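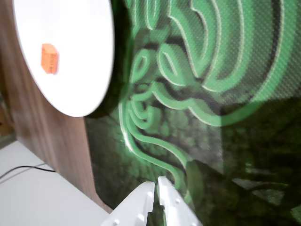 Villska moved three of us off hand packing in January and onto the Barrera cell. The old target was 538 trays a shift, and my wrists knew it. Now the arm does the placing and I do setup – one orange cube on the white disc, check the grip, write it down, start over. The pay is the same so far. The talk isn't, because we used to stand close enough to gossip and now I'm 60 feet from the next person.

Citico gets its own cell next. I signed up for the Tekum training, 89 pages of it, and I'm on page 12.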